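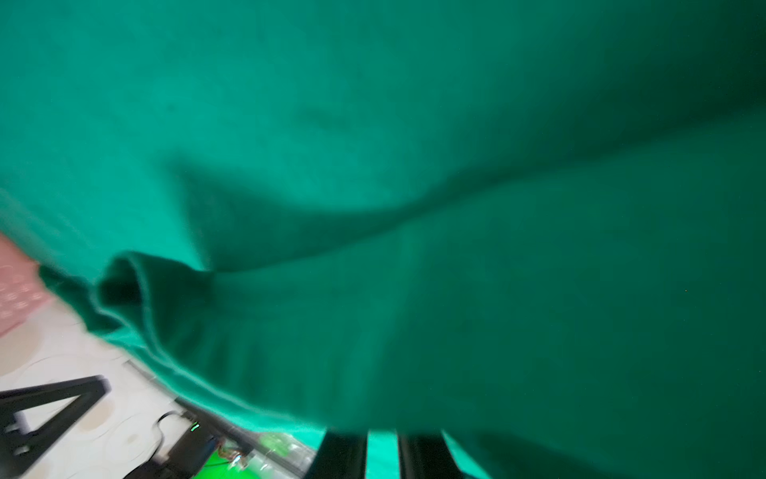

2018-12-21

Folding trials, Bavalbridge room. Last entry before the break.

Carried on with the soft goods for Hora. The green fleece is still the awkward one. It is thick at the ribbed edge and thin everywhere else, so the pile leans once it goes over 5 folds. It also picks up lint — brush it before folding. The purple cloth keeps its shape and went to the back right corner as before.

Storage to stay as it is until June: wire shelf on the back rail, mesh basket on the left rail, pink basket on the floor under it. 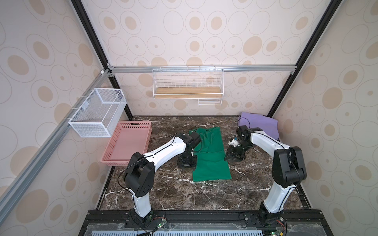 Green cloth laid flat, purple one folded at the back, shelf clear.

Folding order that I want to keep: smooth the lower half first, then work up to the bunched end, sides in, bottom up. Doing the top first leaves a ridge. Press with the flat of the hand for a count of 20. Kiani's sheet says fold in thirds, but halves suit the shelf better.

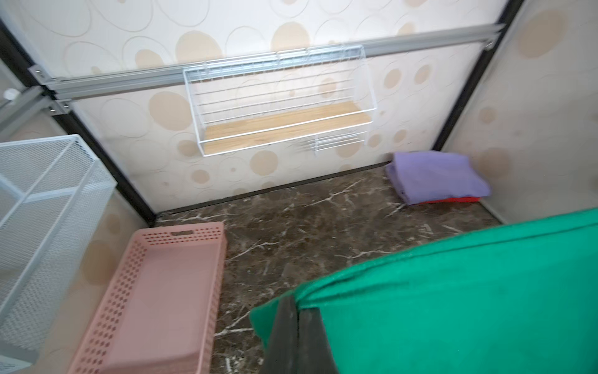 Can the fleece go on the wire shelf with the lighter cloths?
Put it in the pink basket and keep the shelf for the thin ones, up to 80 mm of pile.

To do: order a second lint brush from Haltano, write up the folding order, wash the purple cloth.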